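Home | About | What We Record | Training | Coverage | Contact

About Prarivano

Prarivano records manual demonstrations for robot learning. Operators perform ordinary household and light packing tasks with hand-held grippers, and the recordings are checked, labeled and delivered to teams that train manipulation policies. We do not build robots and we do not train models for sale.

The company was started by Seung-woo Na and Joon-young Heo. Na had worked on teleoperation of two-arm stations, where the operator sits at a console and drives a remote arm. Heo came from test engineering and had spent several years writing acceptance procedures for packaging lines. Their first project, Min, compared the two ways of showing a robot the same task: remote control of a fixed arm, and direct handling of a gripper carried by the operator. The remote station gave cleaner joint data. The hand-held tool gave more demonstrations per hour and could be carried into a home through the front door. Most of our work since then has used the hand-held tool. The remote station is still in service and is described below.

How a demonstration is made

The operator holds one gripper in each hand, or one only for single-arm tasks. A camera travels with the tool, so the view recorded during the demonstration resembles the view a robot would have with the same gripper mounted at its wrist. Finger opening is logged with the video. Tool position is estimated afterward, and any demonstration where the estimate drifts past the project limit is removed.

Tasks are written as short cards. A card gives the start state, the end state and the conditions that void a take. It does not prescribe a path. Two operators working from the same card will approach an object from different sides and at different speeds, and we keep both. A typical project in the packing group runs to 600 accepted demonstrations per card, spread over no fewer than four operators.

We record in lived-in rooms where possible. Furniture, curtains, toys and whatever is on the table stay where the household keeps them, apart from the items named on the card. Lighting is left as found unless the exposure check fails.

Small wrapped goods are our largest single category. Candy and snack pieces are light, their film wrappers crinkle and reflect, and the twisted ends move independently of the contents. A grip that closes on the wrapper alone may still lift the piece, but it leaves the piece free to swing, and release becomes hard to predict. Cards in this group ask for the body of the item to be held between the pads wherever its shape permits. Items are moved between a box and the table in either direction, depending on the card.

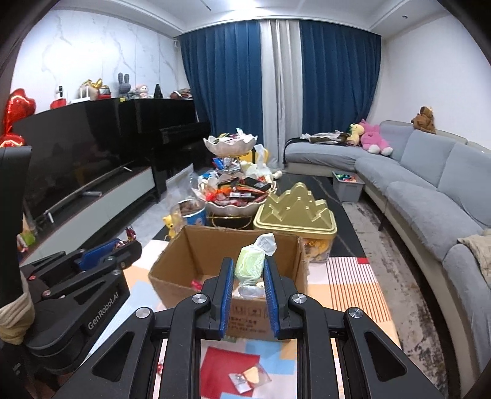

What we check

Each take passes through two reviews. The first is automatic and covers dropped frames, clock offset between the two tools, blocked lenses and finger readings outside the calibrated range. The second is done by a person who did not record the take. The reviewer confirms that the start and end states match the card and marks the times of contact, lift and release.

A failed grasp does not void a take. If the operator loses an item and picks it up again, the recovery is kept and tagged. Takes are voided when an item is touched by a bare hand after the start mark, when a person outside the task enters the work area, or when the operator stops to ask a question. Voided takes are stored for 114 days and then deleted.

We publish rejection rates to clients by card and by operator number. Names are not included in delivered data.

Remote control work

Some tasks are poorly suited to a hand-held tool. A person carrying a gripper can shift their feet, lean over an obstacle or turn a wrist past the range of the target arm, and the resulting motion may have no valid solution on the robot. For these tasks we use Casis, our two-arm remote station. The operator moves a pair of scaled leader arms and the station follows within its own joint limits. Casis recordings include joint positions, commanded positions and gripper current. Throughput is lower, and operators work in shifts of 40 minutes with a break between them.

Clients often ask for a small Casis set alongside a larger hand-held set covering the same cards. Both are delivered in one format, with the source marked on every take.

Operators

New operators train for three days before recording anything that counts. The first day covers handling and calibration. The second is spent on rigid objects: cups, blocks, closed boxes. Film, cloth and twist wrappers come on the third, along with two-handed handoffs. Joon-young Heo runs the final check, which consists of 20 takes on a card the trainee has not seen. Most people pass on the second attempt.

Operators are employees. Households are paid a fixed fee per session, and they review the room with us beforehand to put away anything they do not want recorded — mail, family photographs, medicine. A household may withdraw a session up to delivery.

Current scope

Our active catalog holds 373 task cards. The largest set delivered so far, Sindetia, contains 3000 demonstrations of sorting, boxing and unboxing small goods at household tables. A second release of Sindetia is in review, with more two-handed takes and a revised tag list for recoveries. The change that took longest was the definition of release — the first version used finger opening alone, and the second also requires visible separation between the item and both pads.

We accept new cards from clients each March. Requests outside that period are handled as separate projects and quoted individually. Proposals should name the target gripper, the maximum opening, the pad material and the robot's reach, if known.

Page last revised 11/07/2026.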